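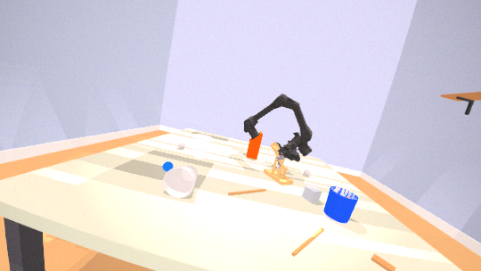

## Wislow Community Room: Your Questions

**How do I book the room?**
Send a note through the Tinbridge town website, or stop by the front desk and ask for Évan Joly, who keeps the calendar and is always glad to talk through dates with you. April fills up early – the spring recitals see to that – so please write to us well ahead if you have your heart set on a weekend then.

**How many people can come?**
The fire permit allows 200 standing or 32 seated for a meal. We know that second number feels small, and we've had many a bride's mother plead with us, but it has to stay where it is.

**What does it cost?**
Residents pay a flat fee for the evening, and the current rates are on the booking form. Clubs that meet every month get a lower price, so do mention it if that's you!

**May we bring our own food?**
Of course, and plenty of folks do. If you'd like someone else to cook, Melnychuk Catering knows our little kitchen well and will bring their own dishes.

**Is there parking?**
There's a lot behind the building, and after six you can also use the Millia Street lot across the way.

**What if we have to cancel?**
Life happens. Let us know two weeks ahead and you'll get your whole deposit back.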